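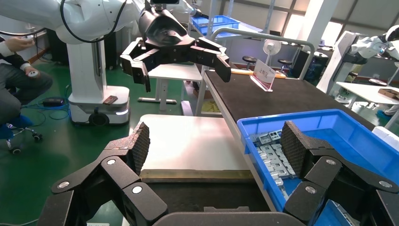
Small metal parts in a blue storage bin, at the near end of the bench.

The case against the subscription everything

I have been told three times this month that I don't want to own things any more. Once by an advert on a bus, once by a man at a trade evening and once by my bank, which should know better. Owning is old hat, they say. What I want is access.

I'm not convinced. I'd like to see the sums.

Take Stusance, which will lend you a drill, a sander or a carpet cleaner for a monthly fee. The leaflet says the average household drill gets used for a few minutes in its whole life. I've seen that claim in a dozen places and never once with a source under it. Who stood in the cupboards with a stopwatch? My own drill cost me 70 pounds and has been going for as long as I've had this flat. The cheapest Stusance plan would have eaten that by the first July, and I'd have had to book a slot to put up a shelf.

Then there is Brernis, who do the same with kitchen machines. I tried them for a while, so I can't be accused of sneering from a distance. The mixer was fine. The fee went up twice. When I cancelled, I was offered a cheaper plan I had never been told about, and then a cheaper one than that. A firm that can find 40 per cent off in the time it takes to say goodbye was charging too much when it said hello.

Defenders say I'm being unfair and that renting cuts down on waste. Perhaps it does. I would believe it more readily if any of these firms would say what happens to a machine when it comes back broken. I wrote to both and asked. Stusance sent me a link to their values. Brernis haven't replied.

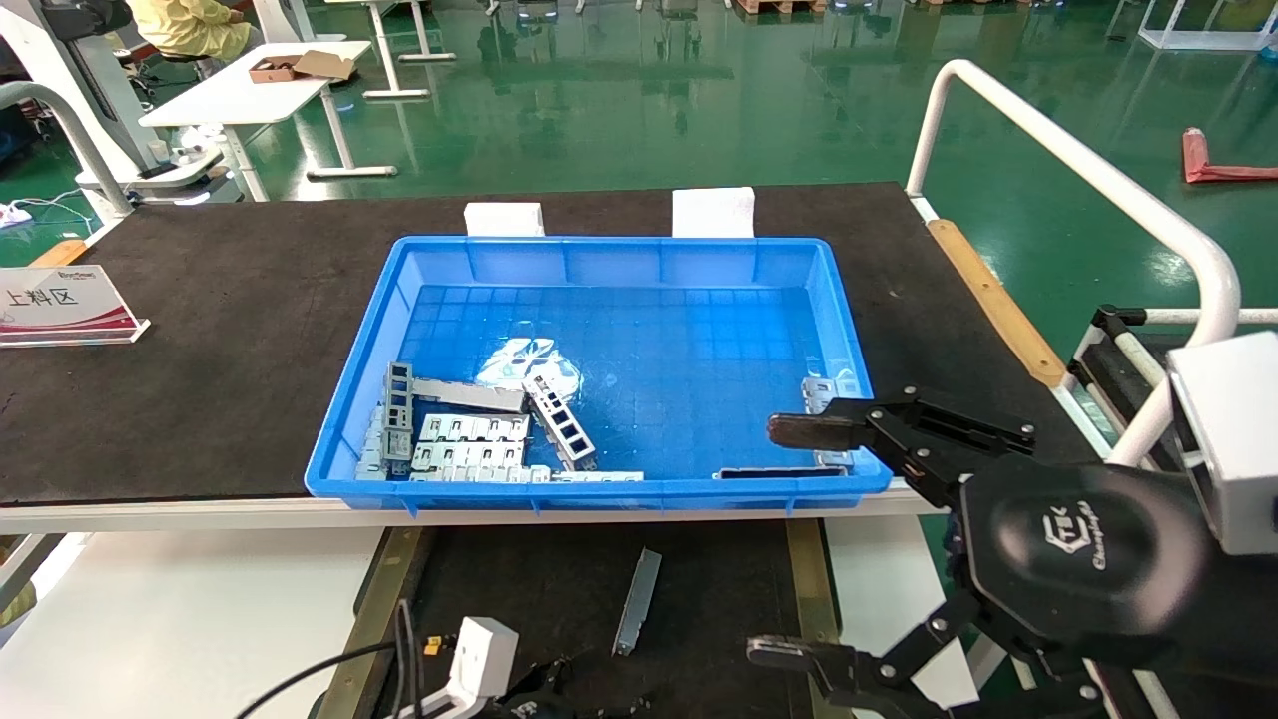 What about the spare parts?

Parts are where the argument ought to be, and hardly anyone wants to have it. A thing lasts if you can buy the bit that breaks. My Yagi sewing machine needed a bracket last winter, a bent piece of steel the length of my thumb, and I had it by the end of the week for less than the price of lunch. The Zirley heater in the hall failed in much the same dull way, and Zirley would only sell me a new heater. It cost nearly 100 pounds. I paid it, sulking.

Genji Amano, who mended my sewing machine and has mended most things on our street, thinks I'm too hard on the rental crowd. His view is that a firm which owns the machine has every reason to keep it running, so it will build it to be opened up. It's a good argument and I've turned it over a lot. My trouble is that it works just as well the other way. A firm which owns the machine can also decide, on a day of its own choosing, that your model is finished, and send you one you like less. You don't get a say. You never did, you were only paying.

I'm wary of the repair campaign too, while I'm at it. Some of it is nostalgia with a badge on. Not every toaster deserves saving, and a printed promise of "repairable for life" means very little if the firm folds next spring — whose life did they have in mind?

So I'd ask for something much duller than a movement. Put the price of the five parts most likely to fail on the box, next to the price of the thing. Say how long they'll be kept in stock. Make the rental firms print the same list, with the yearly cost beside it in type of the same size. If access still looks like a bargain after that, I'll sign up, and Genji can say he told me so.

Until then I'm keeping the drill.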